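Textiles for Beginners, Handout 4: Why Cloth Wrinkles (and What to Do About It)
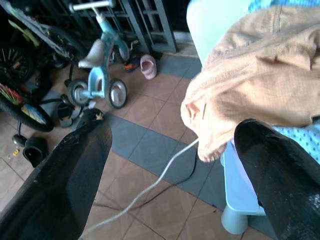
Fig. 1. Peach-orange cloth, crumpled and folded over itself, with a stitched seam near the top.

Okay, so last time I got carried away with dyeing and we never reached wrinkles. I'm going to fix that now, and I promise you'll look at your shirts differently afterward. Bring the swatch card from your Urnumness kit if you still have it (if you lost it, there are spares in the drawer by the sink).

Start with the fiber. A cotton fiber is mostly cellulose, long chains lying side by side and hanging on to each other with weak bonds. When you bend the fiber, some of those bonds let go and new ones form in the bent position. Now the fiber thinks bent is normal! Water makes the swapping much easier, and so does heat, and that's the whole story of both the wrinkle and the iron. You dampen, you warm, you press flat, and the bonds settle again where you want them.

Linen does the same thing only worse, because the fibers are stiffer. I love linen and I've given up on it ever looking neat on me. Wool is the easygoing one – its fibers are crimped like little springs and they want to go back to where they were, so a wool jacket hung in a steamy bathroom overnight often looks fine by morning. Polyester hardly takes up any water, so it mostly ignores you until it gets hot, and then it'll keep a crease for a very long time. Pleated skirts depend on this. So do the sad accidental creases you get from leaving things in a hot dryer.

Then there's the way the cloth is built. A tight plain weave gives the yarns nowhere to slide, so all the bending gets pushed into the fibers and you see sharp lines. Twill and satin have longer floats and a bit more give. Knits are loops, and loops can shift around, which is why you can ball up a T-shirt in a suitcase and get away with it (mostly). Seams are their own headache. You've got extra layers plus a line of thread that may shrink at a different rate from the cloth, and the result is pucker. Pressing helps a little. Sewing with a looser tension in the first place helps a lot more.

Try it at home

Cut 3 squares from your card: the Bouvier cotton, the Grestum wool and the Illau polyester. Squash each one in your fist, put it under a heavy book overnight, then let it lie on a table for an hour. Write down what you see before you touch it. Now mist them lightly, squash again, and leave them under the book until they're dry. The cotton should be the dramatic one. If your wool looks terrible too, I want to hear about it, so bring it along.

A word on "wrinkle-free" shirts, since I get asked every single term. The usual finish is a resin that ties the cellulose chains together so they can't wander off and settle somewhere new. It works! It also makes the cloth a bit weaker and sometimes a bit scratchy, and collars and cuffs can wear through sooner. I own a few and I'm not sorry.

For next time, read the chapter on yarn twist and skip the math box on page 48 – we'll do that one together on the board.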